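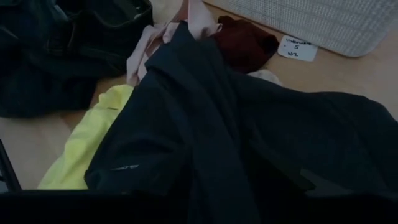 Waltraud Kasten put it to us in the break last time that her grandmother would have done the whole heap before the kettle boiled, and why on earth would anybody spend a career getting a machine to do it badly? I promised her a proper answer, and I'm afraid it has grown into most of a handout.

Unit 4: Can a machine do the laundry yet?
Notes to read before the lab

The short answer is "parts of it, on a good day, if you help." The long answer is why we spend a whole unit on cloth. Students often come into this course thinking the hard chores must be the heavy ones, or the ones that need strength and speed, and then they meet a shirt. A car door on an assembly line has the same shape at nine in the morning as it has at four in the afternoon. You can measure it once, write the numbers down, and the arm will go to the same spot all day long. A shirt dropped on a table has a new shape every single time, and it takes on another one the moment you touch it.

1. Finding where one thing ends

Please think about the heap before you think about the hand. A navy garment lies partly on top of a yellow-green one, and the two are easy enough to tell apart by color. Now look over at the black pile in the corner and try to say whether it is clothing or a bag. I've gone back and forth on it myself! Dark cloth on dark cloth gives a camera very little to hold on to, and straps and seams make edges that may or may not be the edge of anything. People get through this by tugging and seeing what comes along (try it at home with your eyes half shut, you'll be surprised how much you do by feel). Most of the systems we'll read about have a poor sense of touch or none at all, so they have to settle the question by looking.

2. Getting hold of it

Two stiff fingers can pinch a fold quite nicely. The trouble is that a fold is rarely the part you want. To fold a shirt you would like to have it by the shoulders, and to find the shoulders you generally have to pick it up somewhere else, let it hang, look again, and take a second grip. This is called regrasping, and it's where the time goes. In the Harju paper (it's in your reader, please do read the appendix too) the authors made 800 attempts at a first grip on mixed clothing, and 359 of them ended with exactly one item in the air. The rest came up with nothing, or with two things at once. I find that a rather cheering number, because it is so plainly reported, and you'll see when we get to the Oler trials that not everyone is so open about what counts as a success.

3. Knowing what it's for

Sorting looks like the easy bit, and for us it is. A card by a basket says "Underwear" and you know at once what belongs there and what doesn't, even for clothes you've never seen before. A machine needs to read the card, connect the word to a kind of garment, and then recognize that kind when it is crumpled up like a paper bag. Reading the word has become the least of it. Recognizing a crumpled thing is much better than it was when I first taught this course, though it still leans heavily on color and on a lucky bit of collar or waistband showing.

4. Where it does work

I don't want you to go away gloomy. At Manthorpe, the commercial laundry we visit in June, flat work such as sheets and towels goes through machines all day with very little fuss. Somebody still feeds the corners in by hand, so do watch that person when we're there and ask yourself what their fingers know. The Brekotstead pilot tried the same thing with mixed family washing and went back to people for everything except the towels. Their folding arm could take up to four minutes on a single sweatshirt, and that was with the sweatshirt laid out for it beforehand.

So, to Waltraud's question. Her grandmother wins, and will go on winning for a good while. But there are plenty of people who can't stand at a table or lift their arms for long, and for them a slow machine that does the job by evening would be a very fine thing to have. Speed matters a lot in a business and much less in a bedroom, and I'd like you to keep those two cases apart in your essays.

For the lab

Bring 2 garments you don't mind having stretched, one plain and one with a zipper, buttons or a hood. Drop each one on the bench from shoulder height and sketch where you would take hold first, then drop it again and sketch it again. Work in pairs, and let your partner do the folding with a pair of kitchen tongs in each hand while you write down every regrasp. Tongs are in the cupboard by the sink, and please put them back.

Reading: the Harju paper, all of it; the Oler report, sections 2 and 4 only.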